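Grultunow students put their sorting arm through its paces 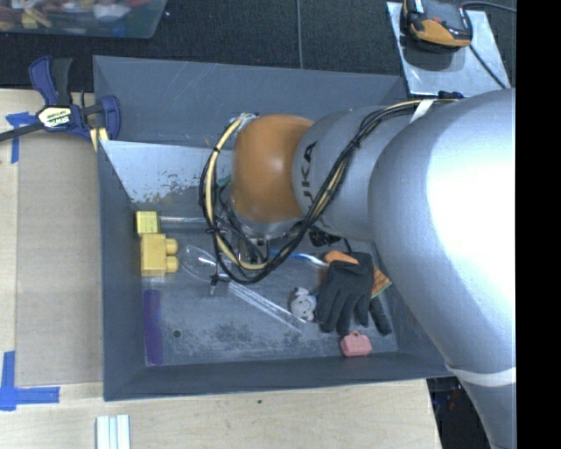
The arm at work over the bin, with toy blocks, a glove and other odds and ends to pick from.

May 27, 2022

It has been a busy May for the robotics club at Grultunow Secondary, where seven students have been giving up their lunch hours — and a fair few evenings too — to get ready for the Wavent Challenge.

The task is to have a robot pick everyday items out of a bin, and every team has four minutes to clear as many as it can.

"They argue over every little thing, and I love it," said club teacher Gleice Pacheco, who has been cheering them along since the first meeting.

The winning school takes home $2000 for its workshop. Families and neighbours are very welcome to come and watch the club's practice run in the Liew Room, and there'll be tea and slices afterwards!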